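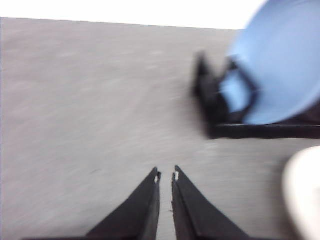
Re: [tellix-users] wrist camera frames and the blur gate

Hi all,

Picking this up again now that I've got the Draseo arm back on the bench. Quoting the bit I'm replying to:

> Are you dropping blurred frames before they reach the pose
> estimator, or passing everything through? We pass everything
> and the pose jumps all over the place during fast wrist moves.
> Also, does the gate care that the fingers stay sharp?

We drop them, but only for pose. The recorder still keeps every frame. And yes, the fingers matter a lot! My first version took one sharpness score over the full image, and the gripper tips kept pushing it up. They move with the camera, so they stay fairly crisp while the table turns into diagonal streaks and the black holder around the blue thing gets a doubled outline down its left side. The score said fine, the estimator picked the wrong one of the two edges, and off we went.

So now I mask the fingers out and score what's left. The mask has to follow the gripper opening (mine was drawn with the fingers wide apart, which is useless when there's only a thin gap between the tips). I made 7 masks across the travel and pick the nearest one from the joint reading. Crude, but it's fast and I can debug it by looking at it.

Two more things I ran into:

The plain gray table scores low even when the arm is standing still, there's just not much texture in it. I only score tiles where the last good frame had a strong edge. If fewer than 13 tiles qualify, the gate says "don't know" and the planner holds the last pose.

Blown-out white background along the top edge gives you one lovely strong line that tells you nothing about the object. I throw out any tile with clipped pixels.

The hold times out after 15 frames, then the Jamano planner slows the wrist down until something passes. I tried 18 first and didn't like how far it got on a stale pose.

The patch is on the Bošković branch, under gate/. The config keys will probably get renamed, so don't build anything big on them yet. If anybody has a better idea than stored masks for the fingers, I'd love to hear it. Rendering them from the gripper model is next on my list, but I haven't started.

Cheers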